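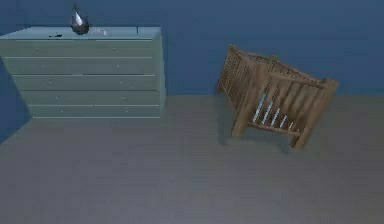

A pale green dresser against a blue wall.

Grostuvine opens new growing fields at Wudwood and extends its list of hardy perennials

WUDWOOD, May - Grostuvine, the grower of hardy perennials and flowering shrubs, announces the opening of its new growing fields at Wudwood. With this step the nursery will offer 238 different plants in the coming season, all of them raised outdoors and sold in pots. Garden centers and private gardeners can place their orders from the first week of September.

The new fields lie on a gentle slope which faces to the east. The soil is a heavy loam over clay, and in winter the wind comes across it without much to stop it. Grostuvine has chosen this land on purpose. Plants which are grown under such conditions are shorter and slower in their first year, but they settle better when the customer puts them in the ground. The nursery has grown in this way at its older site for many seasons and wishes to continue with it.

In the first stage, 4,000 young plants were set out at Wudwood. The largest group are the hardy geraniums, followed by asters, salvias and the taller sedums. There is also a trial bed with 100 peonies, which will stay in the ground until they are strong enough to be divided. Peonies do not like to be hurried, and Grostuvine will not offer any of them for sale before they have flowered well in the field.
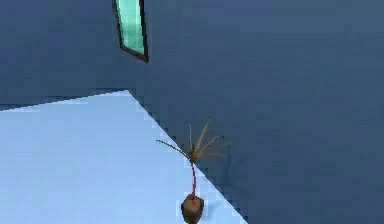

Among the shrubs, the nursery would like to draw attention to the hydrangeas. Many gardeners lose the flowers of the mophead kinds when a late frost comes in spring, as the buds are formed already in the year before. The panicle hydrangeas flower on new wood and for this reason are much safer in cold gardens. Grostuvine now lists more of these than of any other shrub. They can be cut back hard in early spring, and they accept full sun if the ground does not become too dry.

For the watering of the new fields, Grostuvine is working together with Kassab, a supplier of irrigation equipment. Drip lines have been placed along the rows of young plants, and the water is taken from a pond at the lower end of the site. The pond collects rain from the roofs of the potting sheds. In a dry summer it may not be enough for everything, and then the trial beds and the youngest plants will be watered first.

The potting mix used at Wudwood contains no peat. It is delivered by Clarari and is made from composted bark, wood fiber and a little loam. The change to this mix took longer than the nursery had expected - the first batches dried out too fast at the surface, and the watering had to be adjusted several times. Customers who buy these plants are advised to check the pot with a finger before they water, as the top can look dry when there is still enough moisture at the roots.

All perennials are offered in 3 pot sizes. The smallest size is intended for larger plantings, where many plants of one kind are needed, and it is sold only by the tray. The middle size is the usual one for garden centers. The largest is kept for shrubs and for slow perennials such as peonies and baptisia.

The fields at Wudwood are not open every day, but visitors are welcome on the open days in June and September. On these days the staff will show how to divide older clumps, and plants can be bought directly from the rows. Strong shoes are recommended, as the paths between the beds are grass and become soft after rain. Parking is at the upper gate. Dogs may come along on a lead.

The new plant list will be sent to trade customers at the end of July. Private gardeners can ask for a printed copy at the nursery shop, where the list is free of charge.

About Grostuvine
Grostuvine grows hardy perennials, ornamental grasses and flowering shrubs for garden centers, landscapers and private customers. The plants are propagated by the nursery itself from seed, cuttings and division.

Press contact: Grostuvine Nursery, press office, Wudwood. The office can be reached in the mornings until noon.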